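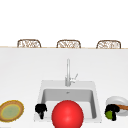 **Grivico kitchen simulator, one-year license – 3 out of 5**

We budgeted 2,000 for this so we could test pick-and-place jobs before buying a second arm. Setup took Ilona Fodor an afternoon. The sink and counter layouts load fast and the gripper is easy to drive.

Camera setup is weak. Views have to be aimed by hand, and the manual skips it.
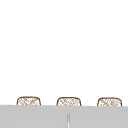
*Mostly white wall, with three woven tops over a gray edge*

Support replied in February. Renewal is extra – ask for the price first.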